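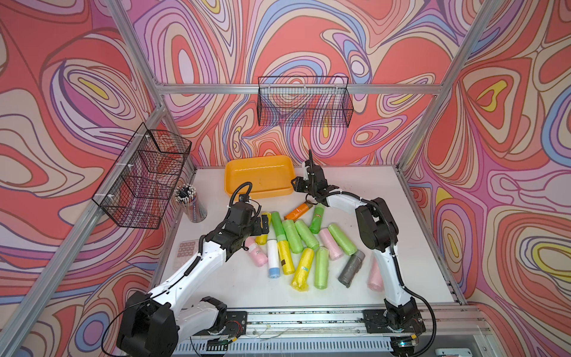
Sellers in Baltov have been told for two years that the cheapest way to add money to a house is to change what's on the walls before the photographer comes. The advice comes from agents, from the staging firms agents recommend, and lately from Positz, the listing site, which will sell you a "presentation score" for your own living room. The theory is that buyers pay more for calm. Swirling bands of coral red, pink and periwinkle blue, on all the walls at once, would presumably sink a score to the floor. Fine. I wouldn't want to eat breakfast next to that pattern either. But I'd like to see the sale where it cost the owner money, and after a month of asking I still haven't.

What the score is made of

Positz says its score draws on 1309 completed sales. That sounded like a lot until I asked where they were. Most were in new developments on the Mofokeng side of the river, where the houses are close to identical and were staged by the builder before anyone moved in. A staged new house sold for more than an unstaged old one. I could have told them that for free.

Damian Hauser, who handles the product for the company, was patient with me on the phone. He said the model "controls for age and condition." I asked how it measures condition. From the listing photos, he said. So the photos produce the score, and the photos also produce the number that is supposed to keep the score honest. He offered to send a paper. It was a brochure.

Who gets paid

Staging in Baltov is mostly a one-company business. Grallus rents the furniture, supplies the painters and pays agents a referral fee, which appears in the contract if you read as far as the back page. Valentin Aigner sold his mother's house in November and hadn't read that far. He paid for the full package, repainted three rooms, and took an offer slightly under asking.

"They told me it would have been worse without it," he said. "How would I know?"

He wouldn't. You can't sell the same house a second time with the old wallpaper still up, and that suits everyone who sends an invoice.

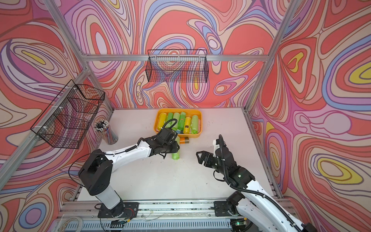
What buyers say they want

Anežka Havlíček has been looking for a house since spring and has lost two bidding contests. I asked her about wall color. She laughed and started talking about the roof, then the mortgage payment, then the bus. She plans to repaint whatever she buys, including anything repainted for her benefit the week before.

Bello Bashir, an appraiser, was blunter. His reports have a line for the furnace and a line for the foundation. Wallpaper doesn't get one. If a bid comes in well above his figure, the lender balks and the price gets renegotiated, calm walls or no calm walls.

I'll grant that a clean house shows better than a dirty one, and that a leaking ceiling should be fixed. Past that, ask for the sales, ask which street they were on, and read the back page.

Filed under: Home & Money > Selling

Comments

Mervyn Lambert
We skipped staging and sold in 3 weeks. Our agent sulked the whole time.

tilde_k
You talked to one seller. Not exactly a study either.

Baltov Renter
Must be nice to have walls you're allowed to paint.

porchlight
The referral fee is on ours too. Page nine, small type. Thanks for the tip, I'm calling them tomorrow.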